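Cilton Evening Classes
Household Woodenware: Choosing, Using and Looking After It
Notes for Session 3: The Cooking Spoon

Course tutor: Themba Molefe
Notes typed up by Yutong Lu

Hello again, everyone, and thank you for such a lively time with the cutting boards. I have had several messages about beeswax, and I promise we'll get back to it, but I want to give the whole of this session to the wooden spoon. Some of you laughed when you saw that on the program. I understand, but I've been cooking with wooden spoons since I was tall enough to see into a pot, and I still find things to say about them (my family would tell you I find rather too many).

Please read these notes before you come, and bring one spoon from home. It doesn't have to be a nice one. In fact, if you have a fuzzy, gray, slightly sad spoon at the back of the drawer, bring that, as we'll be sanding in the second half and it's much more fun to work on a spoon you've given up on.

1. The parts of a spoon

We'll use the same few words all evening, so let's agree on them now. The bowl is the part that holds the food. The rim is the edge that runs all the way round it. The neck is where the bowl turns into the handle, and it's the place where most spoons break. The handle ends in the tip, which people hardly look at, though it does a good deal to decide whether a spoon feels pleasant or pokes you in the palm.

Bowls come deep or shallow, round or oval, and a few have a flat front edge or one squared-off corner. A deep bowl is for lifting: soup, beans, sauce you want to taste. A shallow bowl is for moving things around, and it's what I reach for when I'm making onions or a big pan of rice. It slides under the food more easily and lets go of it more easily too. The corner spoon is for people who make a lot of porridge and are tired of the ring that sticks where the side meets the bottom of the pot. I was given one by my neighbor and used it every day for a winter.

2. Reading the wood

Wood for spoons should be hard and close-grained. Maple, beech, cherry and olive are all good. Pine is soft, it dents, and it can make your custard taste faintly of the lumber yard. If you can't find out what a spoon is made of, pick it up and look at the end of the handle, then at the bowl, and see whether the grain looks tight or open. Run a thumbnail lightly along the back (not in the shop, please, or not while the owner is watching).

Look also at which way the grain runs. It should travel along the length of the spoon, from the bowl up through the neck and into the handle. Where it runs across the neck, the spoon will snap there sooner or later, usually in something thick. I lost a lovely one in a fruitcake last July, of all the months to be making fruitcake, and when I looked at the break I could see I should have known better when I bought it.

Color is mostly a matter of taste. Pale spoons show stains from tomato and turmeric, darker ones hide them, and neither stain does any harm. Do be a little careful with very shiny spoons. A thick varnish will eventually chip, and you don't want to be eating it.

3. Washing

Hot water, a little dish soap, a cloth or a soft brush, and don't leave it sitting in the sink. I know we all do it. The wood drinks up the water and swells, then it dries out too fast on one side and you get a crack, often starting at the rim.

The dishwasher is worse again. At the Uteck kitchen, where I used to help with the lunches, a whole jar of spoons went through the machine every day for one term, and by the end you could have brushed a horse with them. The cook, a very patient woman, brought in her own spoon from home after that and wouldn't let it out of her sight.

Dry the spoon with a towel straight away and then leave it out in the air. Don't put it in a closed drawer until the next day. If you store your spoons standing in a jar, stand them with the bowl up, and tip the jar out now and then, as water runs down the handles and collects in the bottom.

4. Bringing back a tired spoon

This is what we'll do together in class. The steps are here so that you can repeat them at home.

Wash the spoon and let it dry for a full day. It will feel rough, and that's fine.

Sand it with medium paper, always along the grain. Wrap the paper around your finger for the inside of the bowl. Spend longer on the neck than you think you need to.

Wipe it with a damp cloth and let it dry again. The fibers will stand up a second time, which is a little disheartening when you've just got everything smooth, but it's what we want.

Sand again with fine paper, lightly. A minute or two is enough.

Warm a small dish of food-safe oil by standing it in hot water, and rub it in with a clean rag. Leave it for 45 minutes, wipe off whatever hasn't soaked in, and do it once more.

Lay it flat on a clean surface overnight. Spread the oily rags out flat outdoors to dry, well away from anything that could catch fire, and never leave them in a heap.
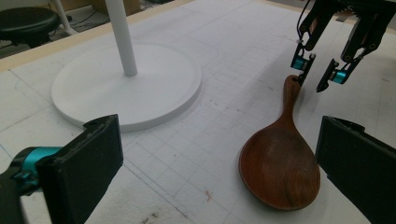
People always want to know how much oil is enough, and my answer is to stop measuring and start looking at the wood. A thirsty spoon looks dull and chalky, and the grain seems to fade into the background. A spoon in good condition lets you see its grain clearly, and the light slides over it without that wet, glassy look of varnish. The reddish-brown one on the white table is a handy thing to compare yours with: there are lighter streaks in the bowl, a soft sheen where the light falls on the hollow, and a smooth rim a shade darker than the rest. Its bowl is wide and shallow, too, so by what we said in section 1 it's a stirring spoon first and a tasting spoon second. If yours still looks chalky next to that, give it another coat and go and have a cup of tea.

5. What to bring, and a few bits of housekeeping

Your own spoon, as I said. An apron or an old shirt. A jar with a lid if you'd like to take some oil home. I'll supply the sandpaper, and Yutong has kindly offered to bring the rags.

We're in the Zirker building again, room 8, upstairs and on the left. The Li room is being painted, so please ignore the sign on the door there. Parking is behind the building, and the gate code is still 338.

If you have a nut allergy, let me know before the class and I'll set you up with mineral oil at a separate table. Walnut oil is lovely to work with but I'd rather leave it at home than have anyone worried.

For next time, have a think about rolling pins, and whether you like yours with handles or without. I have strong feelings on this and I'd like to hear yours before I start on mine.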